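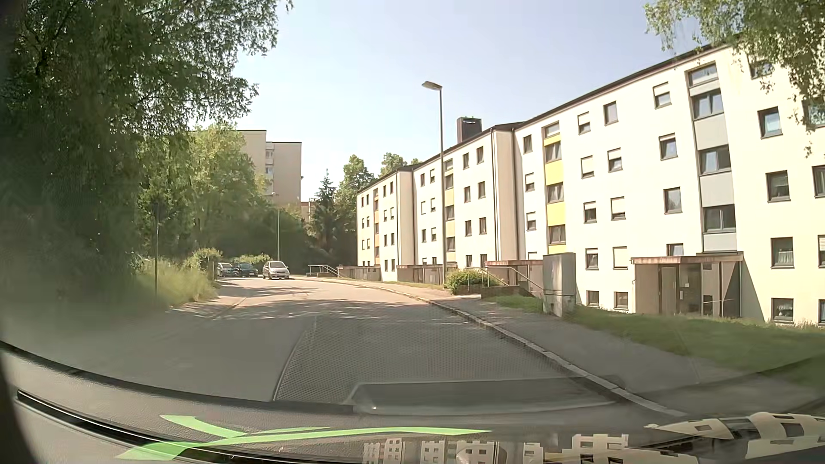

Councils across the country continue to treat the street tree as an ornament, to be funded when other obligations have been met. The Skikholm Tenants' Association submits that this view is out of date. Shade is a public service, and residents of older apartment blocks depend on it more than most.

Our members reported bedrooms too hot for sleep on six consecutive nights last February. Few are permitted to install air conditioning, and fewer could afford to run it. A mature canopy costs the tenant nothing - yet the current budget provides for up to 2000 plantings, almost all of them in new subdivisions.

Saplings also require watering for at least three summers, a cost the programme leaves unfunded. Planting without maintenance is a poor use of ratepayers' money. We ask that council direct half of the allocation to established neighbourhoods, and that it publish survival figures each year.

Tia Pearce, for the Association
3rd August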